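第四讲 和机械臂共用一张桌子:规矩、标准和我的一些唠叨

课程讲义,2018-06-16 修订

上次课结束的时候有同学问我,标准那么厚,到底要读哪几份。我当时答得太快了,回去想了想,还是写下来比较好。这一讲不推公式,带笔就行,最后有一页要你们自己填。

先说读什么。ISO 10218 分两部分,第一部分管机器人本体,第二部分管系统和集成。你们做课程项目,买来的臂子已经有厂家的文件了,所以真正和你们有关系的是第二部分那个思路:臂子加上夹爪、加上工件、加上桌子、加上站在旁边的你,合起来才算一个系统。换一副手指,系统就变了,风险评估要重新看一遍。我知道大家最烦这句话,我当学生的时候也烦。再加一份 ISO/TS 15066,讲人机协作的,里面有接触力和压力的限值表。表先别背,先学会查,知道身体部位是分开列的就够了。风险评估的方法看 ISO 12100,那份写得其实挺好懂,建议从它开始读!

我自己的教训来自 Dorurmont 那个项目。那年一月我们做抓取测试,评估表写得漂漂亮亮,臂子的速度、急停的位置、围栏的距离全有,唯独夹爪那一栏写着“见厂家说明”。结果 Enikő Szalai 来看我们的台子,翻到那一页就停住了,问我:手指是你们自己改的,厂家说明里哪一页写了?我答不上来。后来我们把整张表重做了一遍,夹爪单独占了两页(她还嫌少)。

所以这一讲的重点放在末端。我把自己现在用的习惯一条条讲给你们,顺序就是我上台子之前的顺序。

先看手指。两根手指合拢的地方是夹点,这个谁都知道,可是手指背面、连杆之间、手指和安装座之间也会夹人,张开的时候尤其容易忽略。断电,用手电照一圈,把能塞进指尖的缝都记下来。螺丝也在这时候看:头部有没有松,有没有凸出来的棱。我习惯拧好之后画一道记号线,下次一眼就知道它动没动过。

再看力。夹紧力的默认值往往偏大,厂家要保证东西不掉,你要保证东西不坏、手不疼,两边想的事情不一样。我的做法是从最小档往上加,加到刚好能稳稳拿起来,再留一点余量,把数值写进表里。软的东西要格外小心,毛绒、毛毡、海绵这一类,手指压进去了控制器可能还觉得没夹住,于是继续收。靠位置判断“夹到了没有”的程序,在软物体上最容易闹笑话,力和位置两个信号都要看。

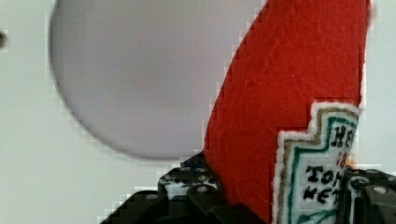
然后是工件本身。很多人评估只写机器,工件那一栏填个“无危险”就过去了。我请你们多想一步:它掉下来会怎样,滚出去会怎样,里面有没有东西会漏出来,表面的线头会不会缠进关节。用玩具或者替代品做测试是好习惯,我很赞成,但是表上要老老实实写“替代品”,连材质一起写。毛绒的瓶子和真的玻璃瓶,夹紧力差得远了,你拿前者调好的参数直接去抓后者,那份评估就等于没做。

接下来讲装在手腕上的相机。它也算末端的一部分,会改变外形,会改变质量,线缆还会跟着转。请把负载参数重新设一次,这一步漏掉的人多得吓人。负载设错了,臂子对碰撞的判断就跟着错,拖动示教的时候它还可能自己往下沉。线缆要留够弯曲半径,手腕转到两头极限都走一遍,慢速走,手放在急停上。另外,别用画面代替眼睛!手指会挡住东西,物体的一部分常常跑到视野外面去,标签上的字也可能只露半截。靠识别文字来分拣的同学请特别记住:读到几个字母就只能算读到几个字母,后面的别让程序替你猜。猜错了抓错东西还是小事,按错误的类别调用了错误的夹紧力,那就麻烦了。

说到记录。Burkesport 那边给我看过他们的台账,一共 3,349 条抓取记录,出过异常的有 321 条,每一条都写了当时的手指型号、夹紧力、工件材质。我特别羡慕。他们也不是一开始就这么整齐,头一批记录里“夹爪”那一列全是空白,后来大约花了 15 个工作日才补上,补得很痛苦。你们从第一次抓取就记,省得以后受这个罪。

模板我放在 Starnent 课程页面上了,文件名里带 Sipos 的那份是旧的,别下错。表头有这几项,缺一项我就退回来:

末端型号,以及改动过的地方
手指材料和固定方式
夹紧力的设定值,怎么定出来的
负载质量和重心
工件名称、材质,是否为替代品
相机和线缆的固定方式
急停位置,谁负责按
上次复查之后改了什么

最后一项大家最爱写“无”。可以写“无”,但请先去台子旁边站一会儿再写。

还有几个常被问到的小问题,一起答了。

协作机器人是不是就不用围栏?看评估结果。协作说的是整个应用,臂子本身带不带这个名字说明不了什么。你给它装一把刀,它还是一台拿着刀的机器。

低速模式下能不能伸手进去扶工件?我的课上不行。工件歪了,先停,确认停稳,再动手。如果一天要扶好几回,说明定位有问题,去做个托架或者加块防滑垫。

急停按完能不能马上复位?先看手指里有没有夹着东西。有的夹爪断电保持,有的断电松开,你得提前知道自己手里是哪一种,并且写在表上。夹着重物的时候松开,底下最好没有你的脚。

长时间跑测试要不要有人在?要。有个小组打算连着跑 3,000 次抓取,问我晚上能不能锁门走人,我说排个班吧。后来他们真排了,还顺便发现手指垫片磨得比想象中快,于是加了一条定期检查。

作业:选你们组的台子,按模板填一份完整的评估,夹点部分要有手绘草图,画得丑没关系,标清楚就行。两个人互查,查的人要签名,并且至少提一条修改意见。下次课带纸质版来,我们挑几份当场对着台子过一遍。读物是 ISO 12100 里讲风险评估流程的部分,15066 的限值表请先翻到,知道在哪儿就好。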